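ok so I've been putting off this thread for weeks but my sister is tired of hearing it over dinner, so you all get it now. how I learned to wrap presents at the age of 34, a saga

background: my family are gift bag people. always have been. my mom has a closet of them and I'm pretty sure one silver bag has been going back and forth between our house and my aunt's since I was in middle school

then I moved to Lirenton and got the upstairs apartment over Dayana Llanos, who wraps EVERYTHING. she wrapped a jar of soup for me when I had the flu. corners like a hotel bed

so I asked her to teach me and she said sure, come down at 7 and bring something square. I brought a cereal box. she approved of the cereal box

lesson one was all about measuring. you roll the box across the paper, one full trip plus two fingers, and THEN you cut. I have been cutting first my whole life!! the strips of sad extra paper I have taped over gaps, you don't even want to know

lesson two was tape. I use way too much. Dayana gets through a whole box with 2 pieces and I was on my ninth before she took the roll away from me

also she folds the raw edge under before she tapes it, so you get that clean line down the back. this one trick made me look like a person who owns an iron (I do not own an iron) 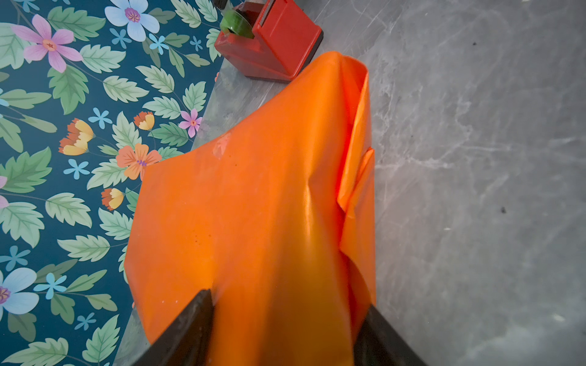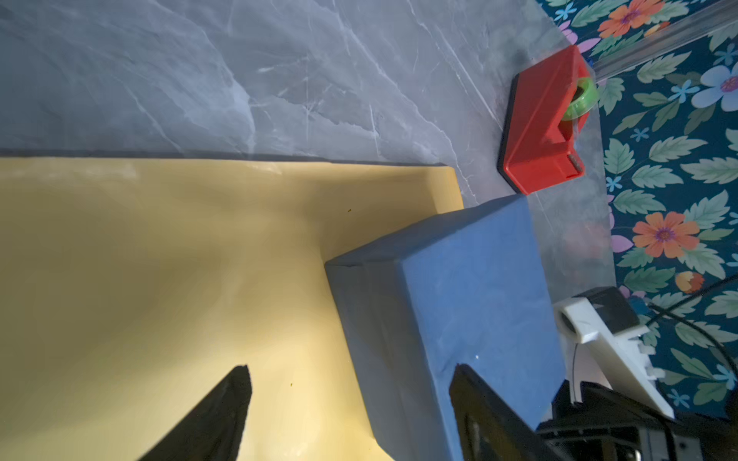 shiny orange in the first one, smooth yellow on the marble in the second. I'm in my bright colors era

anyway. cellophane. I love it and it hates me. it slides, it crackles, it remembers every crease you ever put in it. Dayana says gather it at the top, twist once, tie it fast and don't look back

Efraín Rivadeneyra from my old job messaged me to say tissue paper is better and easier and cheaper. Efraín once gave me a birthday mug inside a sock, so I'm taking that under advisement

ribbon: I can do one bow. it's a shoelace bow. I tried the curly thing with the scissors and shot a piece of ribbon behind the fridge, where it lives now

my cousin's baby shower is in August and I've got three things to wrap, and one of them is a stuffed giraffe. a giraffe!! there is no square part of a giraffe. I've rolled it across the paper four times and gotten four different answers

if anybody has done a stuffed animal without it looking like a ham, please reply with pictures. Dayana's out of town until the week after and I'm down to half a roll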